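Lovau keeps the bedside phone as rooms reopen in January

The Lovau, a small hotel on the Herine waterfront, will put its 14 refurbished rooms back on sale in January after a winter of work on the second floor. The rooms have new headboards in gray fabric, wood-look floors and a round wooden side table in the corner next to the bed.
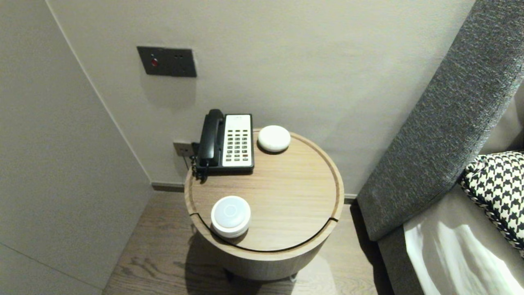 Manager Malte Reinholz said guests had been asked last summer what they would miss if it went. The landline came up more often than he expected, mostly from older visitors and from people whose cell phones get a poor signal on the harbor side. Calls to the front desk and to other rooms stay free. The hotel looked at wall-mounted phones as well – they would have meant new cabling on both floors – and decided against it.

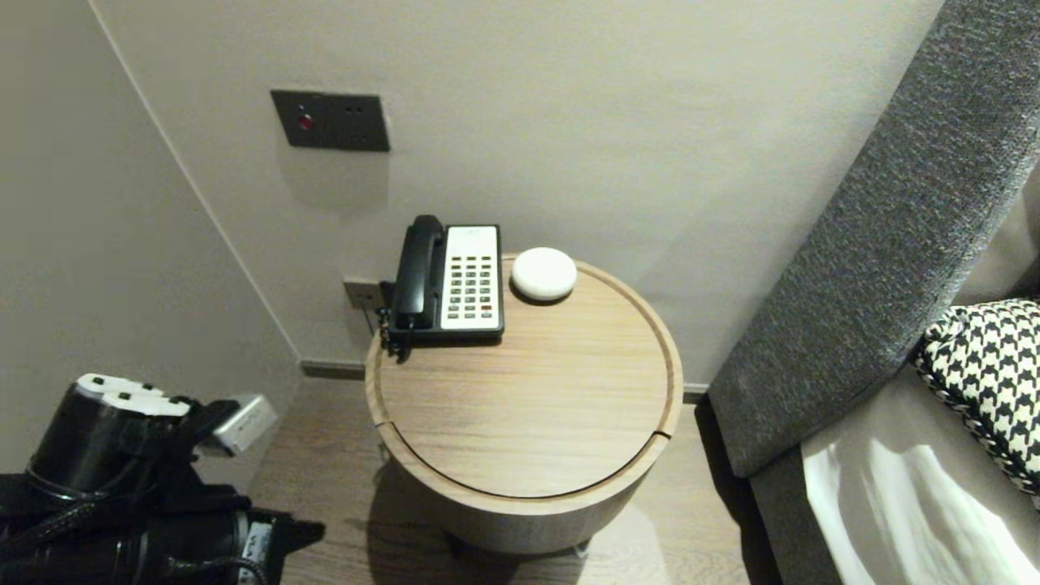 The side tables come from Lenz, a furniture shop 20 minutes inland, and replace the square nightstands the hotel had used since it opened. Reinholz said guests kept bumping their knees on the old corners. The new top is round with a raised rim, and there is room on it for the corded phone at the back with space left in front for a book or a pair of glasses. The old nightstands have been sold to staff and neighbors.

Work on the first floor begins after the summer season and should take five weeks. The hotel will stay open during that time, with breakfast moved to the back dining room. Room rates for January and the rest of the winter are unchanged, and bookings for the second floor can be made by phone or at the front desk from 5 p.m.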